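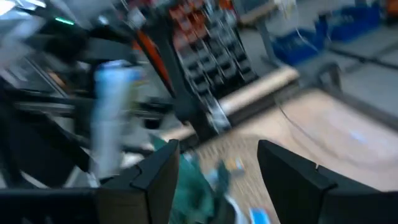
Figure 7.1 Wrist camera view during a fast move over the table. The streaks run along one diagonal.

Raseck Learning > Robot Software > Chapter 7
Search this book Go

Chapter 7: Timing Between Camera and Arm

Chapter 6 treated each camera image as if it showed the world at the moment the program read it. On a moving arm this is false. The shutter stays open for a short time, the image takes more time to reach the computer, and the arm keeps moving during both. A planner that ignores the delay will place an object where it used to be.

Suppose the wrist moves at 100 millimeters per second and the image is 25 milliseconds old. The error is 2.5 millimeters. For a large bag that may not matter – for a thin edge it can spoil the grasp.
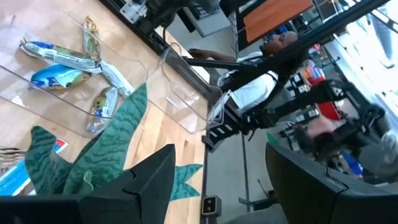 The usual fix has two parts. First, every image gets a time stamp at the middle of its exposure, and the program looks up the arm pose for that same time. Second, the detector is told to skip images taken above a set wrist speed. In the Kodine library, used in the exercises, both settings live in the file for the camera node.

Bags of snacks make a good test case. Foil reflects light, printed areas overlap, and a clear bin adds edges of its own that a detector may take for part of an object.

Section 7.1 covers clocks and time stamps. Section 7.2 covers pose lookup, including what to do when the nearest pose is missing. Readers who skipped the Covley exercises in Chapter 4 should do them first.

Copyright Amegashie Press | Contact | Back to top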